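Teleop demos in simulation: gripper drifts past the target

Posted by Bohdan Hladun, Tuesday

I'm recording demos by remote control in a simulated tabletop setup. Near the can my inputs overshoot. Speed scale is 40 percent. Should I keep the bad runs? Two views, with the black fingertip at the bottom of both:

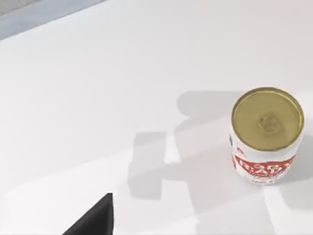
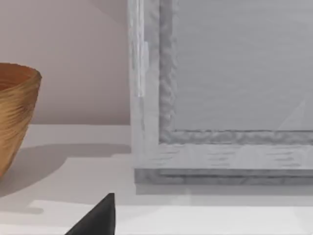

Nelli Heinonen

Drop the scale to 14 for the last part of the approach – bind it to a spare button. Keep overshoots you corrected, and tag them. Delete the rest.

Melaniia Pasichnyk

Try a different controller. Mine drifted too. Restarting Brurnard fixed it 3 times, then didn't.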